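The Morow Bus

I wasn't going to tell Xolani about the lottery ticket. I'd like that written down somewhere, because he still says I was dying to, and I wasn't (well, I was, but I'd have held out until Friday).

We'd bought it together in January at the kiosk by the Morow bus stop, two pounds each, and he put it in his coat and I put it out of my mind. Then he gave me the coat! Said it made him look like a bailiff. So there I was months later, going through the pockets on the top deck, and out comes the ticket, soft as a tissue, and I thought, go on then, and looked up the numbers on my phone.

Four hundred and fifty-three pounds. I read it all the way to Kohlhase Road and missed my stop.

I got home and did what I always do when I'm guilty, I tidied. Old receipts, wrappers, the lot, anything that would go in a bucket went in a bucket. And somewhere between the hall and the kitchen I put the ticket down.
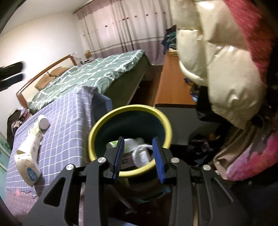

The yellow-rimmed bucket, with bits of white and a flat brown packet at the bottom.

I went through it twice. Then I rang Xolani, who laughed so hard that he had to pass the phone to Gemechu.

"Have you looked in the coat?" said Gemechu.

"Of course I've looked in the coat, it was in the coat to begin with!"

"Yes, but have you looked since?"

I hung up on him, which was rude, and then I went and looked in the coat. Left pocket, under a bus ticket and half a mint.

I could have kept quiet even then, you know. I stood there in the hall with it and thought about new boots. Then the phone rang again, and it was Xolani, wanting to know what exactly I'd lost.

"Sit down," I said. "And put Gemechu back on, I owe him a sorry."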